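4. The open day at Skanditgate
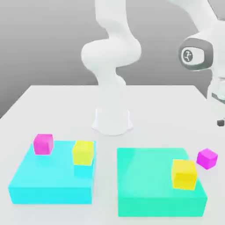
Figure 3. The simulated sorting table used for the open-day demonstration, with the arm, the cyan and green platforms, and the magenta and yellow cubes.

4.1 Why we opened the doors

Most of what we have reported so far was done with only ourselves for company, and we had grown rather fond of our own explanations. When the Skanditgate building announced its open day for September 8, 2023, we put our names down early and a little nervously, with the thought that people who had never sat through one of our meetings might show us which parts of the work were hard to follow. This section tells how the day was set up, what our visitors did, and what we changed afterward. We have tried to keep in the small practical matters, which were the ones we most wished somebody else had written down before we began.

The demonstration was built on Mato, the planning software described in Section 2, running against the simulated arm and table. We had thought for a good part of the spring about bringing in a physical arm, and had gone as far as measuring the doorway. In the end we stayed with the simulator. Our question was about how people give instructions and how they read the motion that follows, and a simulator let us return every visitor to the same starting layout with one key. It also meant that a family with small children could stand as close to the display as they liked, and many of them did, noses nearly on the glass.

4.2 The task

We wanted a task that could be explained in one breath. After trying several in April with colleagues from the Oksanen group down the hall (who were very patient with us, and ate most of the biscuits), we settled on moving cubes between platforms. The table holds two square, low platforms, one cyan and one mint green, with a narrow strip of bare white table between them. There are magenta cubes and yellow cubes. A visitor says or types where a cube should go, the software turns this into a plan, and the arm carries the plan out on the screen.

The cubes are small next to the platforms, so there is a good deal of room for a cube to be on the correct platform and still be somewhere the visitor did not have in mind. This was on purpose. "Put the yellow one on the green" leaves open which yellow one, and where on the green, and we were curious to see who would mind. In the layout of Figure 3, one magenta and one yellow cube sit toward the back of the cyan platform, while the other yellow cube is near the right edge of the green platform and the other magenta cube rests on the white table just past that edge. We used this layout as the opening one for every visitor, as it gave people something to talk about before anything had moved. A fair number asked at once whether the magenta cube on the table was part of the game. We told them it was up to them.

Colors were chosen to be easy to name. An earlier version had two blues and a color that half of our group called orange and the other half called red, and we lost the better part of an afternoon to it. Even so, "cyan" is a word that few of our visitors used. They said blue, light blue, turquoise and, in one case, swimming pool. Mato was given a list of color words in advance, and swimming pool was not on it. It is now.

4.3 Visitors and procedure

Over the day, 189 people stopped at our stand and gave at least one instruction. We kept no names, and asked only whether the visitor was an adult or a child and whether they had ever used a robot before. Each visitor could give as many instructions as they wished inside a slot of 15 minutes, though most left well before the slot was over, and a few had to be gently reminded that others were waiting. One of us sat beside the visitor to help with the keyboard, and another stood behind with the notebook. We had agreed not to suggest wordings. This was harder than it sounds when a friendly person turns to you and asks, "What should I say to it?" Our answer was always, "Whatever you would say to a neighbor helping you clear a table."

Each instruction was logged along with the plan it led to, the final positions of the cubes, and a single button press from the visitor: happy, or not happy. We left the button unexplained beyond those words. Some visitors pressed it according to whether the cube had arrived, and others according to whether they had liked the way the arm moved, and we can't fully separate the two. In a later study we would use two buttons.

The log was copied each hour to a second machine kept by our partners at Drestia, who had also lent us the large display. The display was very bright, and we would recommend that anybody planning a similar stand look at it from the side as well as from the front before the doors open. The white table and the white arm, which had looked calm and clear on our desks, were tiring at that size. We lowered the brightness before lunch and the complaints stopped.

4.4 What people said to the arm

The log holds 1,000 usable instructions, after removing test phrases of our own and those that stopped halfway. We read all of them, which took longer than we had planned and was a good deal more enjoyable. Most were short. Visitors began with a cube and a platform, in the manner of our own example sheet (which they had not seen), and then grew bolder. By the third or fourth instruction many were asking for things in relation to other things: next to the pink one, behind it, as far from the other yellow as you can.

Words for direction gave the most trouble, as we had feared. "Behind" was taken by nearly everyone to mean farther from the viewer, while Mato at that time worked it out from the base of the arm. As the base stands at the far side of the platforms from the viewer, the two readings are close to opposite, and the arm would set off with great confidence in the wrong direction. Visitors were kind about this. Several corrected themselves and apologized to the screen, and then gave the same instruction again more slowly. We have since changed the software to take the viewer's side as the default, and the change is included in the version described in Section 5.

The other point concerned cubes that were not on a platform. The planner had been written with the platforms in mind, and it treated the open table as a place to avoid. Visitors saw the table as a perfectly good place for a cube, and asked for cubes to be put "down", "off", "in the gap" or "out of the way." The gap was a particular favorite with children. Our planner refused these requests with a short message that we had written for ourselves and that was, we are sorry to say, not very polite. A retired machinist, who had stopped by while waiting for a bus, spent his whole slot on finding out just how close to the edge of the green platform he could have a cube placed before the planner objected. His notes, which he left with us on the back of a program, were better organized than ours.

4.5 How people read the motion

We had expected visitors to watch the gripper. From where we stood, they mostly seemed to watch the cubes, and to look up at the arm only when it paused. A pause before a grasp was taken as thinking, and visitors waited for it. A pause after a grasp, while the planner checked the path to the next platform, was taken as a fault, and hands went out toward the keyboard. The two pauses were the same length. In the evening we moved the path check so that both were done before the grasp, and tried it on the last group of 30 visitors, who had booked together. The reaching for the keyboard became much less common. We don't want to make too much of this – the last group were also friends, cheerful, and had been watching one another – but the change costs nothing and we have kept it.

Several people asked why the arm took what they felt was the long way around. In the simulator the shortest motion for the joints is not always the shortest path for the cube, and we found that a simple sketch of the arm's joints answered the question better than anything we could say. We will print the sketch next time. We had it on a scrap of paper by mid-morning, and by closing time the scrap had been folded and unfolded so often that it had come apart in two places.

4.6 Limits

People who come to an open day have already decided to be interested, and they had each other to learn from while they waited in line. The person before you is a very good teacher, and some wordings plainly traveled down the line. We noted the order of visitors but didn't record who had been watching whom, so the counts of particular phrases in Table 2 should be read with that in mind. The happy button has the weakness already mentioned. The simulated cubes also never slip unless we ask them to, and visitors who saw only clean grasps may have been more forgiving of the rest than they would be beside a physical arm. We kept the same opening layout all day, and a study meant to compare wordings more strictly should vary it.

The full list of instructions, with the starting and final positions for each, is given in Appendix B, together with the revised list of color words and the new text of the refusal message.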